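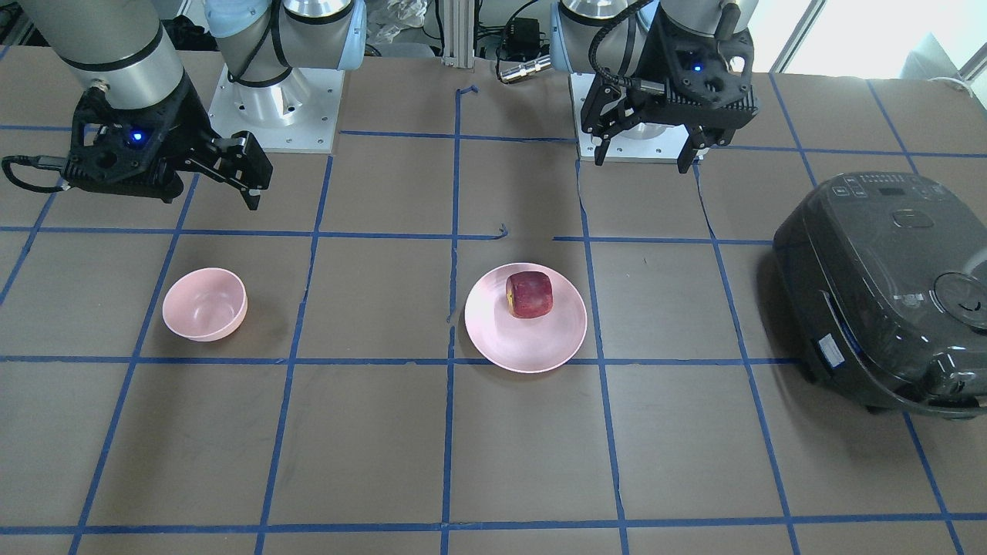

Layout on a phone screen starts with deciding what goes where before any control is drawn. Most teams do this with a grid: the screen is divided into columns, a margin is set on each side, and every button, label and picture is lined up to one of those lines. A grid does not have to be fancy. The blue tape lines on a brown tabletop do the same job as the column guides in a design tool, in that any spot on the surface can be named by the square it falls in. When a designer says "second column, third row," the developer should be able to find that spot without asking again.

Unit 3: From Screen Plan to Working Build
Instructor: Deepika Nadar
Lab sessions: Sreekumar Panicker, Room 518

Read this handout before the lab. The terms in it will be used without further explanation.

3.1 Margins, columns and gutters

A margin is the empty space between the edge of the screen and the first column. A gutter is the space between two columns. Beginners tend to set the margin and forget the gutter, and then text in one column runs right up against a picture in the next.

Phone layouts in this course use four columns. Tablet layouts use eight. If you want a different number, write down why in your build notes and stay with it for the whole app. Changing the column count between screens is the most common mark-down in this unit.

3.2 Touch targets

A finger is much less exact than a mouse pointer. The area that responds to a tap can be larger than the icon drawn inside it, and usually should be. In the Ornar project from last term, the delete icon was drawn small and the tap area was left the same size as the drawing. Testers missed it, hit the row beside it, and opened the record they were trying to remove.

Keep destructive actions away from common ones. A "Delete" button directly under "Save" will be pressed by mistake sooner or later. Put a confirmation step on anything the user can't undo.

3.3 States

Every screen that loads data has at least four states:

Loading
Loaded, with content
Loaded, but empty
Failed

Students usually draw the second one and stop. The empty state matters most on first launch, when a new user has no records yet. Tell the user what the screen is for and give one clear thing to do. The failed state needs a plain message and a way to try again. "Error 505" alone is not a message. The code can go in the log; the user needs to know whether to wait, check the connection, or contact support.

3.4 Case: the Nemura booking app

Nemura is the practice app used in labs 2 and 3. It has a search screen, a results list, a detail screen and a checkout. The first version kept the user's search terms only in the results screen. When the user went to a detail page and came back, the list reloaded and the terms were gone.

The fix was to move the search terms up one level, into a store shared by both screens — a small change in code, but it meant redrawing the flow diagram. Look at both versions of the diagram in the course folder and mark where the data lives in each.

3.5 Text that changes length

Do not size a button to fit its English label. German and Finnish labels often run longer, and a user may also have set a larger font on the phone. Test with the system font at its largest setting. Names also need care: one of the sample accounts in Nemura has the city field set to Ağca so that you can check whether your chosen font draws the letter ğ properly. If you see an empty box or a question mark, fix the font or the encoding before going further.

3.6 Handing over to a developer

A handover file should include the grid settings, the color values, all four states for each screen, and the text as real text, not flattened into a picture. Label layers by what they are. "Button, primary" is useful; "Rectangle 27 copy" is not.

Lab work

Pick one screen from Nemura. Draw it on the four-column grid in all four states. Swap files with another pair and build their screen, asking them no questions. Keep a list of everything you had to guess.

Bring the list on Mon 20 July. Pairs working on the Buronden template instead of Nemura should tell Sreekumar before the lab so he can load the right files.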